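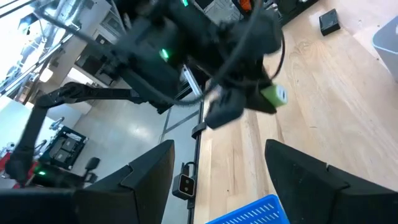 Clemora's sorting table is back for November, and I'm happy to say I got there early enough to find a seat this time! The idea is the same as last year – bring the small stuff that's been rolling around in your drawers, and it gets sorted into baskets and bins and sent on to people who'll use it.

Sandra Entwistle, who has been running the drop-off since spring, told me 62 households have signed up so far. Last November it was 20, so she's had to move the whole thing out of the back office and into the big room at Randen. "I thought we'd get pens and a few batteries," she said. "Then somebody walked in with a suitcase full of drawer knobs."

I took in a shoebox of my own (mostly erasers, plus two staplers I forgot I owned) and stayed to help for a couple of hours. It's oddly relaxing work. You pick something up, decide where it goes, put it down, pick up the next thing, and before you know it your coffee is cold.

Þórarinn Lauritsen is handling deliveries again. The first load goes to the after-school club on Santoro Street, which has asked for art supplies and anything that can be used for building models. He's hoping to have 200 packs ready before the holidays – a pretty big jump, but he didn't look worried when I asked.

Drop-off is open until 7 in the evening all month. Please tape your boxes shut and write what's inside on the lid. Paint and glass can't be taken. If you'd like to help sort, leave your name with Sandra at the front desk.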